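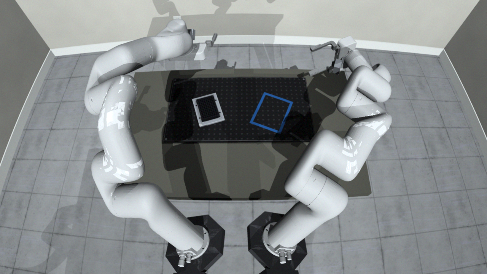
Two glossy white arms reach across a dark gray table.

I was eleven the first time I put a quarter into Hernodico, and I lasted 30 seconds. The second quarter went faster. My cousins were at the pinball tables, the pizza was getting cold, and I stood there gripping the stick as if it owed me money.

If you never played it (most people didn't), Hernodico is a vertical shooter from a little studio called Brustau. You fly a fat orange ship named Bashir up the screen, and everything that lives up there wants you gone. So far, so ordinary. The odd part is the second button. Press it and Bashir folds his wings and drops like a stone, straight back toward the bottom of the screen, and any bullet he passes on the way down gets added to your own supply. You start each stage with almost nothing to fire. To get ammo, you have to fall through the thick of it.

It took me years to understand how good that is! As a kid I played it the way I played every shooter, hugging the bottom edge and mashing fire, and of course I ran dry before the first boss even showed up. The game never explains itself. There's a demo loop between the title screens where Bashir does one long, gorgeous drop through a curtain of pink bullets, and I must have watched it a hundred times thinking it was just showing off.

I bought my own board last December - $385 from a seller who'd kept it in a filing cabinet, which is more than I've paid for some couches. The sound was scratchy until I cleaned the edge connector. Since then I've played it nearly every night after dinner, and I have opinions.

Stage one is perfect. Slow clouds, lazy enemies, lots of space to practice the drop. Stage two, the greenhouse, has the best music in the game, a kind of wobbly organ waltz that speeds up whenever you have a full load of ammo. I hum it at the grocery store. Stage three I could do without. It's a long scroll through brown pipes, the checkpoints are mean, and there's a homing enemy near the end that looks exactly like the bonus pickup from the stage before. I still fall for it when I'm tired.

Then there's the scoring, and I could go on about this all day. Every bullet you collect in a single drop is worth a little more than the last one, and if you touch the bottom of the screen with a full load, you get a flat 4000 on top. So the good players (I'm not one of them, but I've watched plenty of their runs) climb way too high, wait way too long, and come down through the whole mess in one go. It looks like suicide. My own best drop was in the greenhouse, and I yelled loud enough to scare the dog off the sofa.

Brustau did make a sequel, Zelgate, and it's a stranger case. It has 2 ships on screen, linked by a cord, and the drop only works if both players hit the button together. With the right partner it's a riot. With my brother it was a long evening. The graphics are lovely, the bosses are bigger, and yet I keep going back to the first one, where the only person I can blame is me.

Last night I got to stage five for the first time. It's a snowfield, all white, with pale blue bullets you can hardly see, and I had one ship left and a nearly full load. I climbed, I waited, I dropped, and I clipped a snowman on the way down. I'm having another go tonight once the dishes are done.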